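The Tennant Gallery had been a tire shop until September, and on opening night it still smelled like one. Rodel Espiritu stood by the door with his coat on and read the wall text twice. It said the show was about care. The last show had been about care too, and the one before that had been about water, though as far as he could tell the same man had made most of both.

"You could take your coat off," Jocelyn said.

"I'm not sure I'm staying."

She had hung the show herself, 32 pieces in 7 days, and she had a strip of blue tape stuck to her sleeve that she hadn't noticed. He decided not to mention it. Jocelyn Dizon believed in artists the way other people believed in vitamins, and she had talked Trustgate into paying for the lights, the wine and a catalog with a spine.

The big draw was Edov. Edov had one name and a price list. His piece in the back room was called Grendholm, after a town he said he'd grown up in, and it was a heap of old doorknobs under a bedsheet. It cost $4,000. Rodel had looked for the town on a map once and found nothing close.

"He says it was renamed," Jocelyn said.

"Renamed what?"

"He doesn't like to talk about it."

A couple in matching glasses lifted the corner of the sheet, looked at the doorknobs, and put it back down with great respect. Rodel had painted houses for most of his life and had taken off more doorknobs than he cared to remember. He'd kept them in coffee cans. It bothered him a little, thinking of the cans.

He went along the side wall with a plastic cup of wine, past the charcoal drawings - which were good, he had to admit, or at least somebody had sat still long enough to make them - and stopped at the table where the catalogs were. He opened one in the middle. 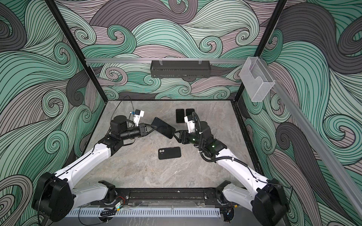 Jocelyn said the catalog was $135 and he should wash his hands before touching it.

"For a book?"

"It's signed."

"By who?"

She looked over at the back room, where Edov was letting a woman hold his scarf. Rodel closed the catalog and lined it up with the others. Then he went back to the charcoals and asked the girl at the desk what they wanted for the small one, the one with the ladder.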